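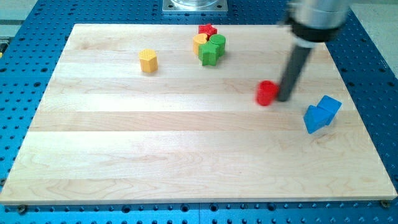 Figure 1. The arm at the red cylinder during a pushing run, with the other blocks on the board.

Block Pushing with a Single Rod
Project report, Introduction to Robotics
Lwazi Shabalala, Senad Tomić, Marthinus Visser
Project supervisor: Zlatko Golob
Submitted 15 June 2026

1. Goal

The goal of our project was to have a robot arm move a chosen block to a chosen spot on a board by pushing it. The arm has no gripper. It carries a straight rod, and the only way it can move anything is by touching it from the side. The user types a short instruction such as "push the red cylinder toward the yellow hexagon" and the program has to pick the right block, find a side to push from, and stop when the block is close enough.

Xolani Kruger's group did a version of this last year with a single block and fixed start positions. We reused their calibration script and wrote the rest ourselves.

2. Setup

The work surface is a light maple board screwed down to the optical table. We use eight blocks in red, blue, green and yellow. Several of them share a color and differ only in shape, so the program cannot go by color alone. There are two stars, for instance, a red one and a green one, and a red cylinder as well as a green one.

The first rod we made was too short. The wrist came down so low that it bumped the taller blocks when the arm reached across a group. The second rod is longer and cleared them in every run. It bends slightly when it pushes against two blocks at once, but we did not find that this changed the results much.

All motion is planned in the plane of the board. The height of the rod tip is set once at the start of a session and checked again after lunch. We learned to do this after the tip scratched the board on the second day.

3. Software

The program has three parts. The first finds the blocks and gives each one a position and a label. The second chooses a contact point on the side of the block facing away from the target. The third moves the arm in short steps and looks again after each step. We named the whole thing Lonen, mostly so that the folders would have a name.

Senad wrote the detection part, Marthinus the planner, and Lwazi the arm control and the logging. The detection part was finished in December. The planner was rewritten twice.

4. Tests

We ran 44 trials. Before each one the blocks were placed by hand and the instruction was drawn from a list. A trial counted as a success if the block ended within 40 millimeters of the target and no other block had been pushed off the board.

Cylinders were the hardest shape. When the rod touches a cylinder off center, the block slides out to the side, and the next step has to correct for it. Shorter steps helped but made the trials slow. The triangular block was easy when pushed on a flat face and poor when pushed on a corner.

In 7 trials the arm got stuck going back and forth on the two sides of a tight group. The planner kept finding a new contact point, and another block was always in the way.

5. What is left to do

The planner should be able to clear a path first by moving a block that is not the target. Marthinus has a draft of this, but it has only been run in simulation. We would also like to log the force on the rod. The sensor we ordered from Devix did not arrive before the lab closed for the term.

The code and the trial logs are in the course folder under Lonen.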